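Rozīte stackable open-front bins, orange

From the Plernley bench storage range. Sold by Grakidura. Item 1766.

I've been selling these bins for long enough that I've stopped noticing them, and then somebody visits the shop and asks what the orange things are and I get to be excited all over again! They're the Rozīte open-front bins, they stack, they're bright orange, and they hold the sort of hardware that otherwise ends up in a coffee can with the lid rusted on.

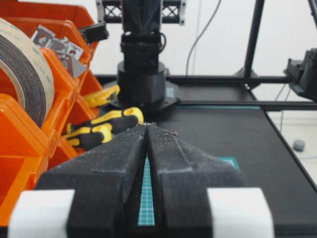 Words by Sigita Mockus | Bench storage | Updated Sun 29 May

If your bench looks anything like mine, you've got a cutting mat, a couple of screwdrivers you keep putting down in the wrong place, and a roll of tape that has never had a proper home. I used to hang my tape on a nail. Now the big roll goes in an upper bin with the brackets right next to it, and I can grab either one without getting up (I'm lazy, I know).

What I like best is the lip. It's thick and rounded, so when you shove your hand in for one more bracket you're not scraping your knuckles on a sharp edge. The walls are glossy too, and I find that makes them easy to wipe down. Sawdust, metal dust, whatever you make at your bench, a damp rag takes care of it. I do mine when I remember, so maybe twice a season.

The other thing is that you can see what you've got. I'm forever buying a second bag of something I already own, and having the front open has cut that down a lot. Not to zero – I still came home in March with more corner brackets than any one person needs.

What goes in them

I get asked this more than anything else, so let me tell you how people tend to fill them. Short offcuts of aluminum extrusion do really well, laid in so the ends face out at you. You can see the slots and pick the right profile without pulling out the whole lot. Die-cast corner brackets go in the next one down. They're awkward shapes and they do like to spill a bit if you heap them up, so don't be greedy with the filling.

Rubber feet, caps, end plugs and all those little finishing bits can have a bin to themselves even if there are only a couple of them. I know it feels wasteful. Do it anyway! A bin with two things in it is still a bin you can find those two things in, and you'll be glad of the space when the next bag arrives.

And leave one empty. I always tell people this. Something will come along that needs it, usually in the middle of a job.
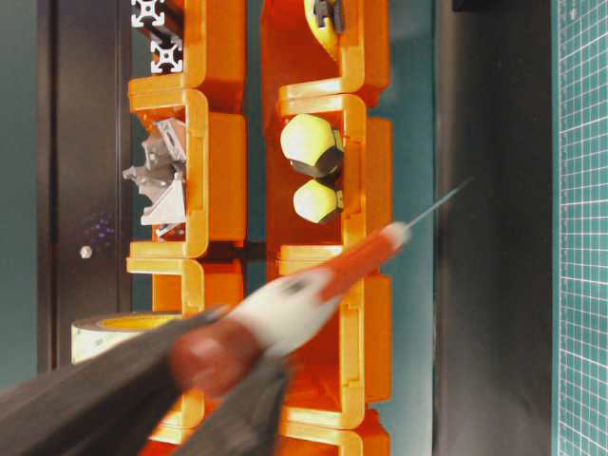 Stacking and setting up

The bins sit one on top of another, and you can run stacks side by side. I like two columns next to each other at the back of the bench, with the heavy stuff (brackets, extrusion) down low and the light stuff up top. Line up the rims before you let go of the one you're placing. If it rocks, lift it off and try again.

I keep my screwdrivers in front of the stack, handles toward me. If you'd like them off the bench altogether, the Ovau tool rail goes nicely beside the bins, and we sell that separately.

A few details

Color: orange. I've asked for gray, and I'll let you know if I hear anything.
Product code: 1766
Sold in: packs of 2
In stock as I write this: 272 packs
Care: damp cloth, mild soap, no solvents
Labels: not included, though a strip of masking tape across the lip works fine for me

Questions I get a lot

Do they work for woodscrews? Sure, though for very small screws I'd put a little tub inside the bin. Chasing tiny screws out of a back corner gets old fast.

Can I hang them on a wall? These are the bench version, so I'd keep them on a bench or a shelf.

Can I order for a whole workshop? Please do! For schools and makerspaces we can go up to 2000 packs on one order, but give me some warning so I can get them in. Send me a note through the contact form with your shipping address and I'll write back with a price – I answer those myself, usually in the evening.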